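Home | About | Work | Journal | Contact

About Zollarero

April | by Torquil Halliday
3 min read

Zollarero tests whether machines can do ordinary chores. We look at jobs in homes and on small shop floors: folding, sorting, wiping down, putting things back where they go. Companies ask us how close a machine is to doing a job well enough to pay for, and we give them a written answer. Quite often the answer is "not yet."

We started with eight people in two rooms on Drummond Street. Before that, most of us had worked on packing lines or in laundries, and a few had built the machines that were meant to replace us there. We still do every chore by hand before we let a machine try it. It keeps us fair about what the job takes.

Cloth takes up more of our time than anything else. A box keeps its shape when you pick it up. A towel changes shape as soon as you touch it, and it can be bunched up in more ways than anyone can list ahead of time. Clutter makes it harder. Most tables in real homes have a mouse, a bottle and some bits of paper on them, and a machine has to pick up the cloth and leave the rest alone.
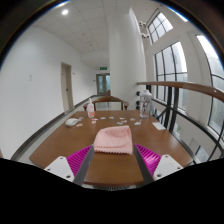 What we test

Our basic home set is called Grollach. It has 51 chores, each written out in everyday words on one page. A page says what the start looks like, what counts as done, and what counts as damage. A towel that ends up folded but on the floor is a fail. So is one that is folded with a pen inside it.

Each chore is run 500 times before we publish a number. If the results jump around too much we go to 900. We change the light, the table and the things lying near the work between runs, and we don't tell the machine's makers which changes are coming.

The shop-floor set is called Cetier. It covers bench work such as sorting small parts, bagging and clearing a station at the end of a shift. Machines do better there. Benches are tidier than kitchens, and the same parts come back every day.

Where things stand

Picking up a single soft item from a table is now fairly dependable. Laying it flat is less so. Folding it to a standard a hotel would accept is still slow, and a person is faster in every test we have run. Thin edges are a common problem, as they slip or double over when pinched.

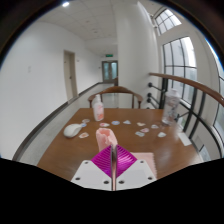
Priya wrote to us after reading our last report to say that slow would be fine with her. She runs a small guest house, and if a machine took all night over the towels and had them done by 6 a.m., she would buy it.

We hear this often, and we now list speed and quality as separate scores. A buyer can decide which one matters. For the overnight case, the sticking point is how often a person has to step in, and our reports give that figure too.

Working with us

We test for makers, buyers and housing groups. We do not sell machines or take a share in the firms that do. To send us a chore you would like tested, use the contact page and describe it the way you would to a new hire.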